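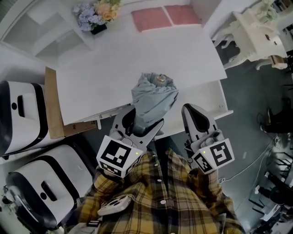

Home > Automation > Hand-held teaching grippers > Skalar pair

Skalar Hand-Held Gripper Pair, for chore demonstrations

Product code: SK-703
Supplied by: Gitex
Page revised: August 30, 2019

The Skalar pair is a set of two hand-held parallel grippers for recording household and light shop-floor tasks as a person performs them. The operator works through the fingers of the tool instead of the bare hand, so every grasp in the record is one that a two-finger machine could in principle attempt. Each unit carries a marker cube with a printed pattern on its top face for position tracking.

What it will and won't do

Customers ask whether a set of these will get them a machine that tidies a flat. The answer at present is no. Rigid items of known size (mugs, boxed goods, tool handles) transfer reasonably well to an arm. Fabric does not. A folded umbrella is a fair test piece: the canopy creases under load, the grip point shifts, and the fastening strap calls for a second hand working to finer tolerances than most arms hold. An operator with the Skalar pair can manage it with practice. We do not list umbrellas, laundry or bagged goods as supported tasks for the matching Cerkine arm.

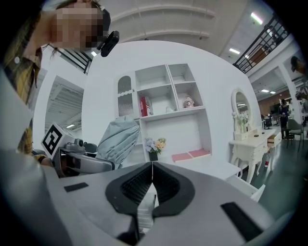
Doors and drawers fall somewhere between the two. A drawer with a proud knob and a free-running slide is within reach of the arm; one with a recessed pull, or a slide that binds, is not. Arched or trimmed cabinet doors should be assessed case by case. Send hinge side, handle type and opening force with your enquiry.

Shop-floor users will find kitting and bin sorting the most practical starting point. Allow for some 300 demonstrations per task before judging the result, and vary the lighting and the item colour between sessions.

Supplied in the case
2 gripper units, left and right
Spare finger pads
Neck lanyard
Calibration sheet

Not supplied: tracking software licence, Benítez bench mount (order separately, code BZ-99).

Lead time: orders placed after the end of November ship once the December stocktake is complete.

Technical enquiries: Iker Olmedo, applications desk. Please quote the product code.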